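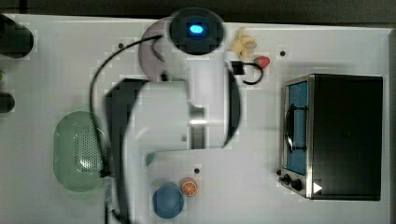
Stivis Family 2: screen time and app controls reviewed

4 September 2019

Stivis Family is a parental control service for phones and tablets, sold by subscription. It limits time spent in social apps, filters the mobile browser and sends a weekly report to the parent account. We ran version 2 on two Android phones and one iPad for 31 days, on a home network behind a Lodetti router.

Setting up

Each child device needs the companion app and a management profile. The Android phones took a few minutes each. The iPad was slower, as the profile has to be approved in Settings and the device restarted before the time limits apply. The parent account can hold up to 6 devices. Adding a seventh means moving to the school plan, which we did not test.

Time limits

Limits can be set per app or per group. The default social group covers the large networks and most chat apps, and entries can be added by hand. On Android the cut-off came within a minute of the set time. On the iPad it was less even – an app already open sometimes stayed usable until it was closed. A video playing in a floating window was not counted on either system. Stivis lists this as a known fault in its release notes from February, and it is still there.

Filtering

The browser filter works from categories. We tried 200 addresses taken from our usual test list. Gambling and adult pages were blocked well. The forum category was too broad and stopped two homework sites and a cycling club. Exceptions have to be entered one at a time, with no import from a file. Kulkarni Guard, which we reviewed last year, handles this better.

Reports and privacy

The weekly report gives minutes per app and a list of blocked pages. It does not show messages, and no setting turns that on. Data is kept for a month by default and can be deleted from the account page. The export is a plain CSV file with times in UTC, so evening use may land on the wrong day.

Verdict

Good on Android, passable on the iPad. Homes with mixed devices should use the trial period to check the cut-off on their own tablets. Dusoslow remains the cheaper choice if only browser filtering is needed.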